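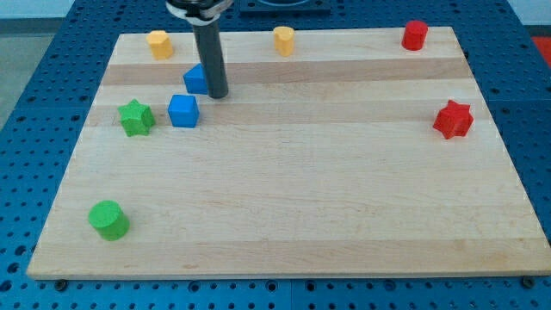 The rod and its pupils' homework: coloured blocks on the board at Zurkasero.

At four in the afternoon Fanni Borbély is telling a robot arm to push the blue cube towards the green star. She is not, strictly speaking, telling the robot. She is telling a microphone, and Chang-ho Jang is doing the pushing with a hand controller and the expression of a man parking someone else's car.

Zurkasero wants a machine that does as it's asked in plain English. For that it needs examples, and the examples have to come from people, who are slow and want lunch. The arm has no fingers, only a rod, so everything on the board gets nudged. Cubes behave well. Cylinders fall over if you are rude to them. Stars go wherever they like.

The target for November is 1,000 usable pushes. So far the team has some 700, of which 166 are under review for what the spreadsheet calls "vague language". Most of those are Jang's. He once asked for the red star to go "over there a bit", and defends it still.

"People do talk like that," he says.

Borbély agrees, and has put the clip back in. The early model, known in the office as Plorno, learned from tidy instructions alone and was lost the moment a visitor said "shove" – a word now well covered.

Seon-mi Shin takes over at five. She prefers to work in silence and type her instructions afterwards, a habit that has split the office. Jang hands her the controller, and she starts with the yellow cylinders.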